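Nabila Tjoa had already put the kettle on when I got to Skidisbridge, which I took as a good sign, seeing as my bus had been late and I'd walked the last bit in the rain. She's been learning to bake bread properly for three years now (she'd want me to stress the "learning") and in March she started selling loaves from her own front room.

"I was rubbish," she told me, before I'd even got my coat off. "My first sourdough could have held a door open. My sister ate a slice to be kind and then had to go for a lie down."

I asked what kept her at it, and she had to think. Partly stubbornness, she said, and partly the smell. She grew up in Esside, two streets from a bakery, and used to be sent out for rolls before school. The place has gone now, and she still misses the ones with the burnt bottoms!
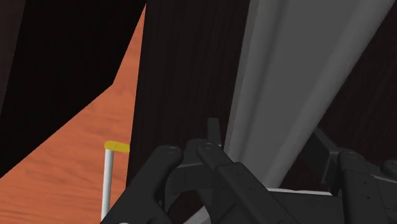
## On getting up early

I can't do mornings, so I was keen to hear how she manages. She gets up at 3 and the first batch is out before most of Skidisbridge has found its slippers.

"You get used to it, and then you have one late night and you're not used to it any more," she said. "I go to bed at the same time as my nephew. He's seven. He thinks it's brilliant."

She keeps a notebook of every loaf she's sold, and the last entry when I visited was number 2641. I had a flick through. There are notes about the weather, the flour, and who said what about the crust, plus one page that just says "NO" in capitals. She wouldn't tell me what happened on that page, and I did ask twice. 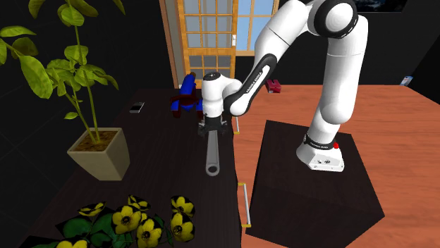
*White, dark brown and a reddish-orange wooden floor.*

## Flour, and arguing about it

Most of her flour comes from Nair, a little mill out past Faltton, and she goes over to fetch it herself. It costs more than the supermarket stuff and she's had a few grumbles about her prices because of it. A large white is £3 and the seeded rye is a bit more.

"People will say it's dear and then buy two," she said, laughing. "I don't mind. I was the same. I'd have walked past me."

Her one firm opinion is about resting the dough. She leaves hers in the fridge for 29 hours, having tried everything shorter, and she'll talk about this for as long as you let her (I let her, there was toast). If you're starting out, she says, buy some cheap scales and make the same plain loaf 10 times before you go near an olive.
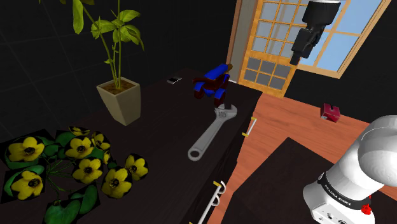
Nabila said she'd probably never have a proper shop. She'd looked at one in Faltton last year and the rent made her feel ill, and anyway she likes it when people knock on the window and wave. What she'd really love is a bigger oven, and a morning off to go and buy somebody else's bread.

I went home with a seeded rye under my coat. I'd eaten the end off it before the bus reached Esside.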